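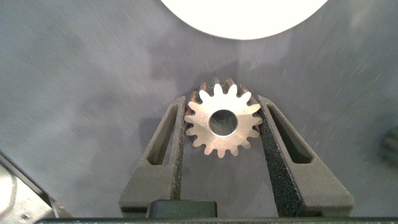

Cendside 少年科技中心 · 机器人社团 · 抓取小组

机器人的手指怎么夹住一个小齿轮?

你现在就可以做一件事:伸出大拇指和食指,从桌上捏起一枚硬币。捏起来了吗?再把它竖着捏,让它像车轮一样立在两根手指中间。是不是很简单?你大概连想都没想,手指就自己办好了!

可是对我们小组的机器人来说,光是“竖着捏住一个齿轮”,就够我们忙上整整一个学期。它要知道齿轮在哪儿,要把手伸到正确的位置,要用不大不小的力气合上手指,还要在搬运的路上不让齿轮歪倒。每一步都可能出问题,每一步也都特别好玩。我们把这学期学到的东西写在这一页上,给明年想来的新同学看,也给所有喜欢机器人的小朋友看。

先认识一下齿轮

齿轮就是边上长了一圈牙齿的轮子。自行车上带动链条的链轮是它的亲戚,老式闹钟肚子里藏着一大堆,有些会走路的发条玩具里也有。两个齿轮的牙齿咬在一起,一个转,另一个就跟着转,而且方向正好相反。

照片里的这种叫“直齿轮”,它的牙齿是直直地排在轮子边上的,一颗挨着一颗,中间留着窄窄的缝。英文叫 spur gear。还有一些齿轮的牙齿是斜着长的,叫斜齿轮,转起来声音比较小。我们用直齿轮来练习,因为它形状简单,两面都是平的,放在桌上很稳当。

齿轮正中间的圆洞叫“轴孔”。以后它要套在一根细细的轴上,轴一转,齿轮就转。请记住这个洞,后面讲比赛的时候还要用到它!

两根手指够不够?

人的一只手有五根手指,我们的机器人夹爪只有两根。新同学常常问:两根怎么够用呢?

你再试试刚才的硬币。你用了几根手指?对啦,两根。拿铅笔、捏饼干、翻书页,很多事情两根手指就能做。手指越多,要控制的关节就越多,程序也越难写。工厂里有许多机器人用的就是两指夹爪,结实,好修,坏了换起来也快。

不过两根手指有一个小麻烦。请你用两根手指捏住尺子的一头,让尺子平平地伸出去,再轻轻碰一下另一头。尺子是不是往下转了?两根手指捏东西,就像给它装了一根看不见的轴,它会绕着这根轴打转。齿轮也一样,捏的地方如果偏了,重的那一边就会往下沉。所以我们总是想办法夹在齿轮的正中间,让两边一样重。

手指上为什么有三角形的洞?

再看看照片里那两根深灰色的手指。它们下面宽,上面尖,身上还开着又长又窄的三角形的口子。第一次看到的同学会以为是为了省材料,也有人说是为了好看。

省材料是真的,可是还有一个更棒的道理:挖空以后,手指能稍微弯一弯!

你可以自己做一个试验。

需要的东西:
两条一样长的硬纸条
胶带
一支圆圆的彩笔

做法:
把两条硬纸条的一头用胶带粘在一起,另一头分开一点,粘在一小块硬纸板上,做成一个瘦瘦高高的三角形。中间再粘几根短纸条,像梯子的横档那样,两头都要粘牢。现在用彩笔轻轻顶一下三角形的一条长边,慢一点,看看尖尖的那一头往哪边跑。

许多同学猜它会往后躲。可是横档粘得好的话,尖头会朝着彩笔的方向弯过来,好像要把彩笔抱住一样!科学家是从鱼的尾鳍那里得到灵感的。有的鱼,你从侧面推它的尾鳍,尾鳍不往后倒,反而朝你的手指弯过来。大家觉得很神奇,就照着这个办法做出了会“抱东西”的机器手指。

手指的形状不同,弯的本领也不同。有的中间有很多横档,软得能抱住一颗鸡蛋;有的只开一个口子,硬一些,适合夹小零件。如果你的三角形没有弯过来,检查一下胶带,横档松了就不灵了。换薄一点的纸条再试一次,也很有意思。

粗糙一点,抓得更牢

现在讲摩擦力。冬天戴着滑溜溜的手套去拧瓶盖,拧得动吗?摘下手套就好多了。手套和瓶盖之间的摩擦力太小,光打滑;你的皮肤有弹性,还有一圈一圈的指纹,摩擦力就大一些。

金属齿轮的表面很光,太光滑的手指夹不住它。照片里右边那根手指,贴着齿轮的那一面是粗粗的,上面还有亮闪闪的小点点,和手指别的地方都不一样。粗糙的表面能帮忙抓住东西,不用很大的力气,齿轮也不容易溜走。

在家里可以比一比谁更滑。找一块木板或者一本硬壳的大书,在上面分别铺上光滑的塑料文件袋、普通的纸、一块毛巾,每次都放上同一块橡皮,然后慢慢把书的一头抬高。橡皮开始往下滑的时候就停住,用尺子量一量书抬了多高。哪一种铺上去以后,书可以抬得最高?把结果画成一张表,带来给我们看吧!

力气该用多大?

有了粗糙的手指,是不是越用力越好呢?想一想你捏软面包的时候。捏太重,面包就扁了。捏太轻,面包就掉了。金属齿轮当然不会像面包那样扁掉,可是夹得太重会有别的麻烦:手指会变形,手指尖会往外张开,齿轮就像湿肥皂一样“嗖”地弹出去。我们在桌子底下找过很多次齿轮,现在每个人都知道要先看柜子脚旁边。

我们的夹爪用数字来表示力气。数字小就轻轻合上,数字大就使劲合上。小组里的做法是从小数字开始,夹一次,提起来,等一等,再轻轻放下。掉了就把数字加一点点,再来。每次都要写进本子里,写清楚用的是哪个数字、齿轮有没有掉、有没有歪。

我们的本子上已经记了 600 次夹取。600 次!听起来很吓人,可是大家轮流来,一个人操作,一个人记录,一个人负责把齿轮放回起点,很快就写满一页。写到后面,你会慢慢看出规律来:哪个数字最稳,哪个位置老是歪,哪一次失败是因为开始之前忘了把齿轮摆正。机器人工程师也是这样工作的,他们的本子比我们的厚得多。

怎么让机器人知道齿轮在哪儿?

你找东西用眼睛,机器人可以用摄像头。摄像头看到的是一大片小格子,每个格子有一种颜色,叫“像素”。程序要在这么多格子里找出哪些属于齿轮,哪些属于桌面。

听起来容易,做起来可不一样。金属会反光,光从上面照下来,齿轮的正面亮得发白,边上的牙齿却可能是暗暗的铜色。同一个齿轮,换一个角度,颜色就变了!如果你告诉程序“请找银色的东西”,它可能只找到半个齿轮。灰色的台面也来捣乱,上面的划痕和污渍会让程序看走眼。

我们想了几个办法。一个是找形状:齿轮的外圈是圆的,中间还有一个圆洞,圆里面套着圆,这样的东西在桌上可不多。另一个是管好光线,太阳太晒的时候就把窗帘拉上,灯一直放在老地方。还有一个最简单的办法,开始之前先把台面擦一擦。

玩个小游戏你就能明白机器人的难处。请一位朋友闭上眼睛,在桌上放一块橡皮,你只能说“往左”“往右”“往前”“往后”“往下”“合上”,看他能不能捏起来。然后换你闭眼睛。你会发现,“往左一点”的“一点”到底是多少,两个人想的完全不一样!所以我们给机器人下命令的时候,从来不说“一点”,都要说清楚几毫米。

程序长什么样?

不用害怕,程序就是一张写得特别仔细的步骤单。我们小组最早的一张是用普通话写在黑板上的:

张开手指。
走到齿轮正上方。
往下走,走到齿轮两侧。
合上手指。
等一等,看看夹住了没有。
慢慢往上提。
走到终点上方。
往下走。
张开手指。
往上走,回家。

你能看出哪里最重要吗?很多新同学会漏掉“等一等”那一行。手指还没有合好,手臂就往上跑,齿轮当然留在桌上了。还有同学把最后的“往上走”和“张开手指”写反了,机器人就带着齿轮一起回家,大家笑成一团。

写好步骤单以后,再把每一行换成机器人看得懂的积木块或者代码。低年级用积木块,拖过来拼上就行。高年级可以试着写真正的代码,写错一个标点它也会闹脾气,要耐心地找。

Bistville 齿轮接力赛

每年五月,我们会去 Bistville 参加齿轮接力赛。Grīnberga 学校和 Flotside 图书馆的小队也会来,去年 Flotside 小队给夹爪贴了一对纸耳朵,可爱极了!

比赛分成七关。前面几关比较容易,把平放的齿轮夹起来,搬到旁边的盒子里。中间要把齿轮竖起来,插进一道窄窄的槽。最后一关最紧张,要让齿轮的轴孔对准一根立着的小轴,套进去,还要能转得动。还记得前面说的那个洞吗?洞只比轴大一点点,歪了就会卡住。

每支小队有 20 分钟。时间到了,走到哪一关就算哪一关。中间可以暂停,可以改程序,也可以重新来,但是计时不会停。去年我们卡在第六关,把力气的数字调来调去,怎么也不行。回来以后翻本子,才发现是齿轮没有竖直,歪着身子往槽里插,力气再大也没用。今年我们先练竖直,再练力气。

套轴的时候有一个小窍门,送给大家。不要一口气往下压,先轻轻碰到轴的顶端,然后画很小很小的圈,一边画一边往下。洞找到轴的时候,齿轮会自己落下去一点,这时候再往下送。你用钥匙开门的时候,有没有也这样晃一晃?一样的道理!

安全规矩

机器人很好玩,可是它不知道你的手在哪里。进小组的第一天,我们先学这些:

机器人动的时候,手不伸进黄线里面。
长头发扎起来,挂绳和围巾摘下来。
要捡掉下去的齿轮,先喊“停”,看到操作的同学按下停止按钮再弯腰。
齿轮很小,不能放进嘴里,也不能带回家给弟弟妹妹玩。
红色大按钮谁都可以按。觉得不对劲就按,按错了没有人会怪你。

小小词典

夹爪:机器人手臂最前面,用来抓东西的部分。
直齿轮:牙齿直直排在轮子边上的齿轮。
轴孔:齿轮中间的圆洞,用来套在轴上。
摩擦力:两个东西贴在一起,想滑动的时候,互相拉住对方的力。
像素:照片里一个一个的小色块。
啮合:两个齿轮的牙齿咬在一起。这两个字念“niè hé”,会写的同学请举手!

大家常问的事

没有学过编程可以来吗?
可以!我们现在有 14 个组员,大多数人来的时候一行程序也没写过。会按顺序讲清楚一件事,比如怎么刷牙、怎么系鞋带,就已经很会写步骤单了。

一定要去比赛吗?
不一定。有的同学最喜欢画手指的设计图,有的同学最喜欢记本子,还有的同学专门研究怎么让齿轮弹得最远(请在盒子里研究)。喜欢哪一样都欢迎。

家里没有机器人怎么练习?
用筷子!找一个玩具齿轮或者一个大垫圈,用筷子把它竖着夹起来,从一个碗搬到另一个碗。在筷子头上绕一圈橡皮筋再试试,感觉会很不一样。要是觉得太简单,就换另一只手。

齿轮为什么有时候一转就吱吱叫?
牙齿之间有灰尘,或者两个齿轮挨得太紧。拿小刷子刷一刷,再把距离调开一丝丝。我们有一把旧牙刷专门做这个,挂在工具墙最左边,用完请挂回去。

下学期要做什么?
我们想让夹爪认识大小不同的齿轮,自己决定手指张多开。现在换一个齿轮就要改一次数字,有点麻烦。如果你有好主意,画下来,放进门口的蓝色信箱。画得歪歪扭扭也没关系,我们每一张都会贴出来一起讨论!

联系我们:Cendside 少年科技中心前台 | © Cendside 少年科技中心机器人社团 | 返回顶部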